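Reports > Site visits > Sosidari open lab

The Sosidari open lab occupies the upper floor of a converted warehouse in Cairns. Visitors were admitted in groups of 8 from mid-afternoon. The stated question for the day was whether machines can take over small tidying and handling chores in homes and shops. Two exhibitors, Giltitz and Trandov, answered it in different ways.

Giltitz showed a fixed arm sorting boxed stock onto a shelf. It worked from known positions and did not drop anything while we watched. When a box was turned on its side, the operator stopped the cycle and reset it by hand.

Trandov works on less regular objects: paper, folders, school bags. The method is to record people doing the chore with hand-held grippers, then train a controller on the recordings. The current set holds 866 recordings. Paper is the hard case. A single sheet lies flat against the table and gives a finger pad almost no edge to work on, and a bag changes shape each time it is lifted.
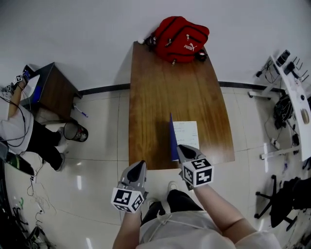

One visitor objected that a chore is finished only when nobody has to check it, and that a machine needing a person beside it saves no labor. The Trandov engineer accepted the point for homes but not for shops, where one attendant could cover several stations - provided the stops are short.

No target date was offered. Trandov wants 100 consecutive clean runs on one task before it adds another, and its best series so far ended at 8. On that evidence, shelf stocking with uniform boxes is close to usable. Clearing a desk is not. Parking at the site is limited and the stairs are steep.

Contact | Copyright Sosidari Open Lab | Back to top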